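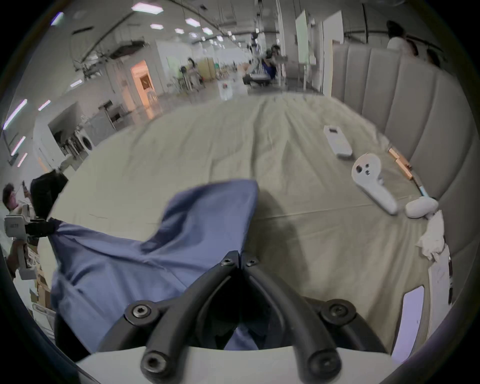

My duvet cover from Flomance smells of the factory, and after 43 nights in a rented room I still can't sleep well with it. I washed it two times at 40 degrees with normal powder. The smell is a little like fish and a little like paint. It is a wrinkled blue cloth on the bed now, because I am afraid that the iron will fix the smell inside. The label says only "easy care". Is there something in the finish, and can I remove it at home without damaging the color?
posted by Jusavia

Easy care usually means a resin finish against wrinkles, and some of these finishes have a fishy smell when they are new. Soak the cover overnight in cold water with a cup of washing soda, then wash it warm and rinse twice. Please test the color first on an inside seam – soda can make some dyes lighter. Do not use fabric softener, it puts one more layer on top. Dry it outside if you have a place. I would wait with the iron until the smell is gone.

I had this with a fitted sheet in October. It needed three washes and 18 hours on a balcony. Fitted sheets from that time never became smooth again, and I stopped caring.
posted by Urnora 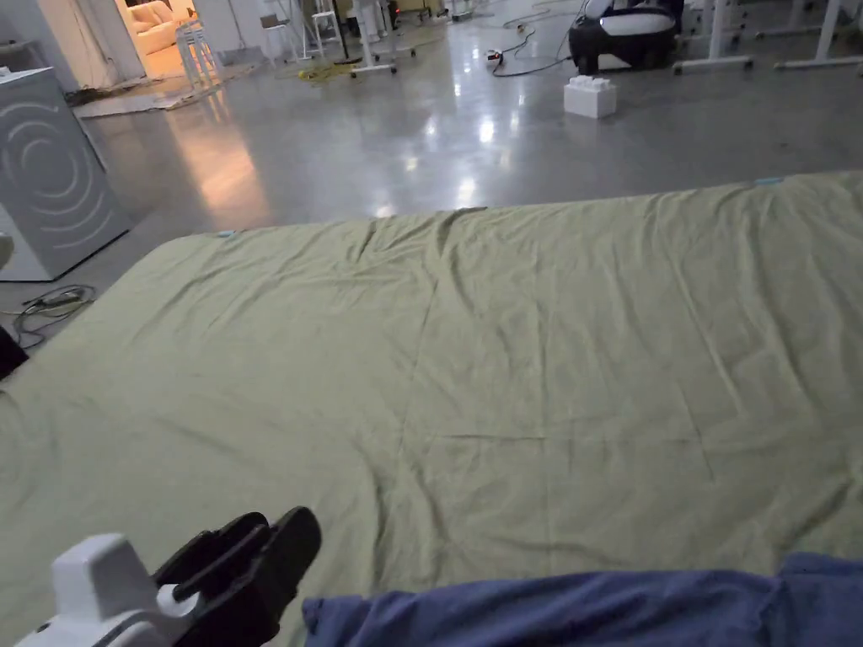
Kirkegaard writes that soda did nothing for him, and that he used white vinegar in the rinse, half a cup. He adds that vinegar and soda should not go in the same water, as they cancel each other. If the smell is still there after the third wash, he would ask the shop for the money back. His shop accepted washed bedding for 26 days, but you must keep the receipt.

just buy old cotton from second hand, no smell
posted by guest 7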